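Kleinkram sortieren mit einem Schubladenkasten: so mache ich das

Ich schiebe dieses Thema seit September vor mir her, und jetzt ist es endlich dran! Bei uns lag der ganze Kleinkram (Spielküchenzeug, Fläschchen, Klötzchen, Gummiringe, ihr kennt das) in einem einzigen Karton, und jedes Mal habe ich alles ausgekippt, um ein Teil zu finden. Meine Freundin Kazue Fujimoto hat mir dann ihren Umton vorgeführt, so einen flachen Schubladenkasten für den Tisch, und da war ich überzeugt.

Was ihr braucht

einen niedrigen Schubladenkasten, am besten mit durchscheinenden Fronten
eine Box mit Deckel für alles, was zu sperrig ist
einen freien Nachmittag, bei mir waren es mit Kaffeepause rund 6 Stunden
Etiketten, ich habe die von Dravel genommen, 20 Stück im Bogen

Schritt 1: Alles auf den Tisch

Karton auskippen, Krümel raus, Kaputtes weg. Bei mir kamen 104 Teile zusammen, ich habe wirklich mitgezählt.

Schritt 2: Plätze verteilen

Oben zwei halbe Schubladen, darunter zwei über die ganze Breite, das gibt die Aufteilung fast schon vor. Winziges kommt nach oben, Längliches wie Fläschchen in die Mitte, Klötze nach unten. Der Käse aus der Spielküche durfte bei mir zu den Klötzen, der ist von der Form her ja auch einer. Und in die klare Box mit dem weißen Deckel wandert das Große.

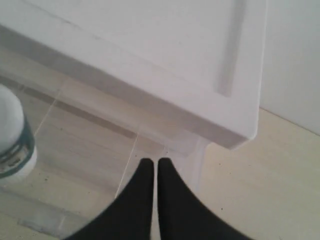
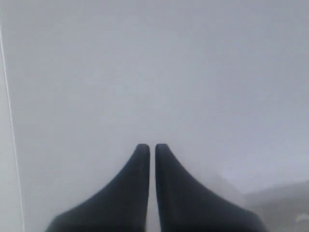
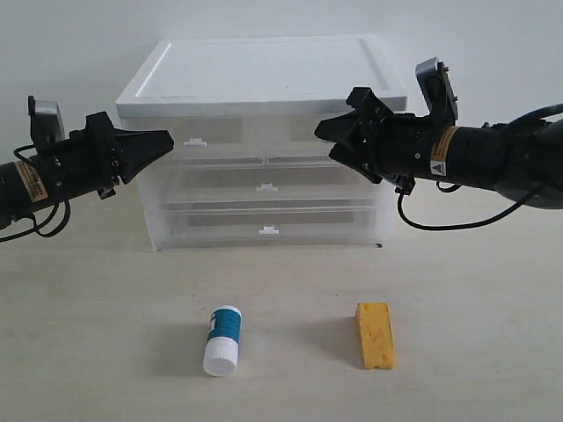

Schubladenkasten mit Fläschchen und gelbem Klotz davor, und der Käse:

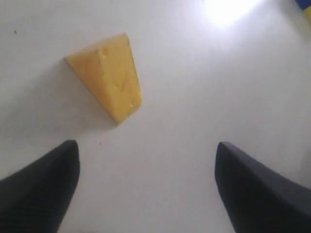 Schritt 3: Einräumen

Immer nur eine Schublade auf einmal aufziehen! Mein Kasten ist ziemlich leicht und kippelt nach vorn, wenn zwei volle gleichzeitig offen stehen. Ich lege beim Aufziehen eine Hand oben auf den Kasten und ziehe mit der anderen am Griff. Und bitte nicht bis zum Rand füllen, sonst klemmt es.

Schritt 4: Beschriften

Die Etiketten klebe ich neben den Griff, klein und mit Bleistift geschrieben, so kann ich nach zwei Wochen noch umräumen (mache ich garantiert). Wer Kinder hat, malt lieber ein Bildchen drauf.

Schritt 5: Abstauben

Oben drauf sammelt sich Staub, vor allem an den Rändern. Ein feuchtes Tuch reicht, Scheuermilch macht den Kunststoff bei mir stumpf.

Nächstes Mal nehme ich mir die Bastelschublade vor, da graut mir jetzt schon.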